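Metal tubs and bins: the questions I get most

I sell secondhand metal bins out of my shed in Dresunville, and the same emails keep landing, so I've put my answers in one spot.

Do the scratches matter?
Not to me! I've got bins with scratched panels and chipped paint that have held spuds, firewood and dog toys for years. If you want shiny, you'll pay new prices.

Can I stand one on a timber table?
Sure, I do it all the time. Pop a bit of old carpet or felt underneath first – metal edges will mark a light-coloured top quick smart.

How do I get the dark streaks off the inside walls?
Warm water, dish soap and a nylon brush. If that doesn't shift them, I go over the spot with 400 grit wet-and-dry, then a coat of paint. Some streaks never come out and I've made my peace with it.

Are sloping sides a pain?
A little. You lose some room at the bottom, but I reckon it's much easier to scoop things out of the corners.

What do they cost?
Small ones are $40, big ones $60. Pick-up only, sorry, unless you're over Godoy way, where I drop off most weekends (and not in December, I'm at the beach).

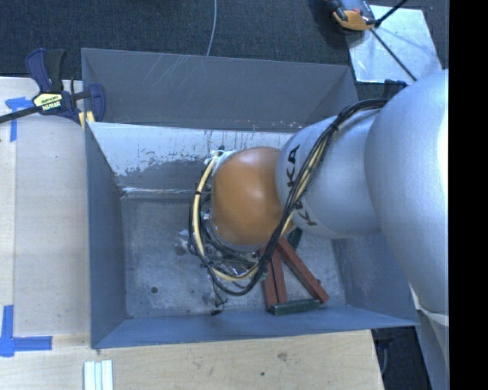
Anything else, just email me and I'll get back to you after tea.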